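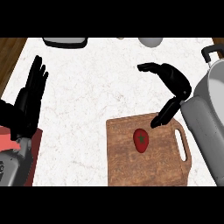 How do you pick a hand for a robot?

Go get a tomato from the kitchen (ask first!) and pick it up. Easy, right? Now do it again and pay attention to what your fingers are up to. Your thumb goes to one side, a couple of fingers go to the other, and you squeeze just enough. You didn't have to think about any of it.

A robot has to be told all of that, and first somebody has to decide what sort of hand it should have. That's my job at Kondach, and I think it's the best job in the building. Today I'm going to tell you how we compare robot hands.

The kitchen inside the computer

The kitchen at the top of this page is make-believe. The marble counter, the cutting board and the tomato on it were all drawn by a computer, and so were the robot's two black hands. We call this a simulation, which is a big word for a pretend world that follows rules a lot like the real one. Things fall down in it. Things bump into each other. If a pretend robot squeezes too hard or lets go too soon, nobody has to get the mop!

We love practicing this way. I can run 1,000 tries with one kind of hand, go eat my sandwich, and come back to a long list of what worked and what didn't. Then I swap in a different hand and start over with the same tomato in the same spot. That part matters a lot. If I moved the tomato too, I wouldn't know if the new hand was better or if it just got an easier tomato.

Two hands, one tomato

The first one we tried is called the Trurneck. It's a gripper with 2 flat fingers that open and close like kitchen tongs. It's simple, it's strong, and it hardly ever gets confused. It's great with boxes. Round things are harder, and tomatoes like to roll out from between the fingers.

The second is called the Zavala, and it's shaped much more like your hand, with a thumb and fingers that bend. It can hook around something round, or stretch its fingers out straight and tall like it's about to wave. But every joint that bends needs its own orders - and that's a lot of orders. When we started in September, our Zavala spent whole mornings poking the tomato across the board.

So which one won? With boxes, the Trurneck. With tomatoes, the Zavala, once we had fixed its thumb (it was closing too early). I still haven't made up my mind about spoons.

Then comes the real thing

A pretend tomato never gets squishy unless we tell the computer how squishy to make it, and we don't always get that right. So after some 200 good tries in a row on the computer, we go over to our lab in Bodthorpe and use real hands and real groceries. I bring an apron.

Try it at home

You can test grippers too! Find a pair of kitchen tongs, a plastic cup and something round, like an orange. Move the orange into the cup with the tongs, 13 times. Now do it with just your thumb and one finger, then with your whole hand. Write down how many times you drop it. Start the orange in the same place every time, and no cheating!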